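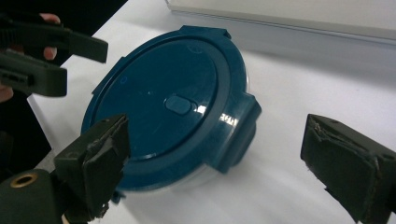 By the Grikton features desk
Staff writers, Work and Machines
2023-01-26

The first sign of trouble at Wurkton was a smell of lentil soup. It came from a bench at the back of the packing hall, where an automatic arm had spent the morning closing food containers, and it took the night crew a good while to work out that the soup was coming from lids the machine had marked as shut.

Wurkton makes and packs ready meals for people who would like to cook but don't get home in time, and it sends them out in the kind of reusable tub most of us have at the back of a cupboard, with a lid that locks down by tabs on its edge. Closing one by hand is the sort of job you do while talking to somebody else. You press, you feel the tab give, you hear the click, and if the click doesn't come you press again without really noticing that you have.

The arm, a Flavlow model installed in August, had no ear for clicks. It measured how far its fingers had traveled, and when they had traveled far enough it called the job done and reached for the next tub. For 39 shifts that was good enough. Then the foam on the fingers started to wear. Foam pads are a humble part, and they live a hard life, rubbed against plastic rims all day long until the edges fray and small bits come away. As they got thinner, the fingers still went the same distance, but they pushed less — and a tab that has been pushed a little less than it needs looks almost exactly like a tab that is locked.

By the time the line was stopped, 3000 meals had to be pulled back and checked by hand. Five people did it over a long night, with the radio on and paper towels by the roll. Most of the tubs were fine, as it happens, but a tub of soup that is mostly closed is no comfort to the person carrying it home on a bus.

I went along expecting to hear that the arm had been sent packing. It hasn't, and the people on the floor are fonder of it than I had guessed. What has changed is how it is being taught. In a side room they call Rafferty, after the bakery that used to own the building, workers now spend part of the day closing and opening containers with hand-held grippers, so that the next version of the software can learn from the way a person goes about it. In the picture at the top of this story there are two grippers at work over a blue lid, one of them in somebody's hand, and if you look at the black pads on the nearer one you will see the same sort of ragged edge that caused the bother in the first place.

It is slow, fiddly work, and I was hopeless at it! With my own fingers I could have closed a dozen tubs in the time it took me to line up a single clip, and twice I sent the thing skating across the table. But the old hands have a knack, a kind of lean and a pause, and they'll tell you the pause is the part that matters, the moment when you wait to find out whether the tab has taken.

Meanwhile there are plainer fixes in place. The pads on the arm are looked over at the start of each shift and swapped at the first sign of tearing. Every fifth tub is lifted off the belt and given a tug by a person, and any lid that moves stops the line. There is also a tray under the bench now, lined with newspaper, and on the afternoon I visited it had one small orange drip in it, which everybody on the shift had already been over to inspect.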